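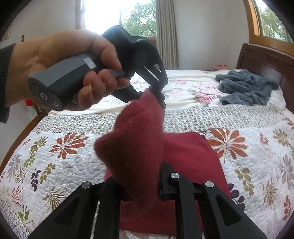

Wanted: households willing to doubt their laundry routine

Werkik is looking for people who wash their own towels at home and are prepared to do it a little differently for twelve weeks. We'd especially like to hear from people who think this sounds like a waste of time. We've had plenty of applications from enthusiasts, and enthusiasts tend to find what they were hoping to find.

Why we're asking

Everybody knows how to look after towels. Vinegar in the rinse makes them soft. Softener ruins them. You have to wash new ones before you use them. Dark colors need cold water, except when your mother says hot. We went looking for where this advice comes from and mostly found people repeating each other. Mereana Bolger, who edits our home pages, read through 87 articles on keeping towels soft. A good number shared whole sentences. Very few described anyone washing a towel.

The small tests we did find weren't much better. They used brand-new towels in a lab machine, with lab water, for a handful of washes. Maybe that tells you something about the towels in your closet. We have our doubts.

So we want ordinary homes with ordinary machines, hard water, soft water, kids, dogs, and a dryer that squeaks.

What you'd do

We send you a set of plain terry bath towels, already marked with a stitched letter. You use them as you'd use any other towel. You wash them at least once a week, following the card that comes in the box. Some cards will ask for vinegar, some for softener, some for half the detergent you're used to, and some will ask you to change nothing at all. You don't get to pick your card, and please don't swap with your neighbor.

After each wash you fill in a short form on paper or on your phone: the setting you used, how the towels were dried, and whether anything went wrong. Every third week somebody in your home who did not do the laundry rates the towels by touch, without being told which card you have. If you live alone, ask a friend. If your friends would find that odd, tell us and we'll work something out.

At the end you mail the towels back in the prepaid bag, unwashed from their last use if you can stand it. Haris Krasniqi then checks how much water they take up and how much weight they've lost. You'll get a fresh set to keep.

Who can take part

You need to be 18 or over and have regular use of a washing machine. Shared basement machines and laundromats are fine, and we're short of both. Top loaders and front loaders are equally welcome. You don't need a dryer.

We can't take anyone who works for a company selling detergent, softener, or appliances, or who gets paid to post about them. We also can't take households where someone has a skin condition that laundry products set off. Half the cards could end up making that worse, and soft towels aren't worth it.

What you get

$128, paid in two parts: half at the midpoint and half when the towels come back. We know that isn't much for twelve weeks of paperwork. By our own trial run the forms take a few minutes per wash, though the people in the trial run work here and may have been showing off. Detergent comes in the box. Water and power are on you, so count that in before you say yes.

There are 992 places. We asked for 2,000 and the budget said otherwise.

Who's paying

You should ask this about any study, so ask it about ours. The money comes from Werkik subscribers. Zesto offered to supply detergent for free and we said no, then bought a plain unscented powder at the store like anybody else. No maker sees the results before you do.

What we won't promise

We won't promise an answer. It's quite possible that all the towels come back feeling the same — in which case we'll print that, with the numbers, and take the angry mail about vinegar. Ye-ji Kwon planned the comparison and has already written down what would count as a difference and what wouldn't. You can ask for a copy before you sign up. We'd like it if more people did.

We also won't tell you your card is the "right" way to do laundry. If you think it's wrecking your towels, write that on the form and keep going, or quit. Quitting is allowed at any point and you keep whatever you've been paid.

How to apply

Send a note with your name, your mailing address, the kind of machine you use, and one piece of laundry advice you believe without knowing why. Mail it to Towel Trial, Werkik, Ravovska Building, or drop it at the front desk before 5 p.m. Applications close at the end of November. Boxes go out in the new year.

Questions about payment go to Virgilio Sebastian. Questions about the forms go to Dae-han Kang, who would also like to hear from you if the instructions make no sense.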